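Grolex Episode Tool, reviewed by Rhea Rivera

Software for tidying up robot demonstrations gets sold on screenshots of timelines, and Grolex has a very handsome timeline. It takes wrist video from hand-held grippers, guesses where each grasp begins and ends, and hands you clips for training. I gave it fruit, which has humbled better programs.
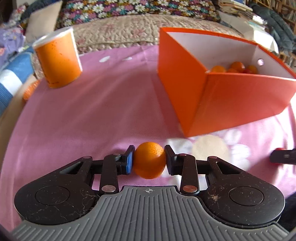

Aquino, June

A mandarin squeezed between a blue pad and a dark one is about as clear as a grasp gets, and Grolex marks it properly. The contact label comes up, the clip gets its little green bar, and you feel your money was well spent. The feeling lasts until the menus. Renaming a label takes three clicks and a confirmation box that asks if you are sure, in the tone of a disappointed aunt.

The object tracker is good on color and weak on manners. Orange fruit going into an orange cardboard box is a mean test, I admit, but the white interior ought to help. On default settings it merged two neighbors in the box into one long fruit and tracked that with total confidence. Turning the split threshold down to 2 cured it. The manual mentions this setting once, in the chapter on exporting.

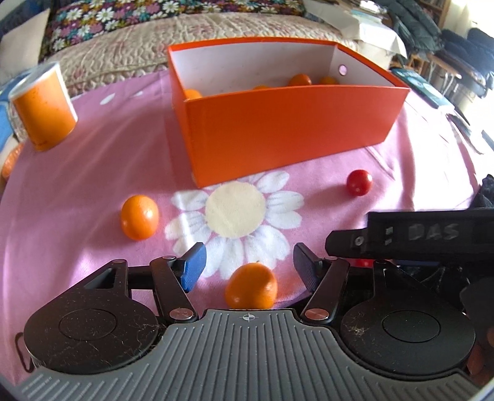

Page 3

Open fingers with a fruit lying between them are the harder case. Is that the approach, or the start of the grasp? Minent, which I used before this, calls everything an approach until the pads close, and I can live with that. Grolex has opinions. It also spent a while proposing the big white daisy on the tablecloth as a graspable object, and the cream-colored center as a second one. You can mask the cloth by hand, and the mask carries over to the next episode if you remember to save it as a preset. I remembered on the third go.

Syncing two grippers is where it earns its keep. Both streams lined up on the first try, and the side-by-side view scrubs smoothly even on my tired laptop. Vutine charges extra for that and still drifts.

Export is plain and quick. The log file is enormous and mostly says "ok".

Buy it if you record in pairs. If you work with one gripper and a plain tabletop, Minent will do the job with less conversation.

Rating: 3 out of 5, with half a point held back until they fix the confirmation box.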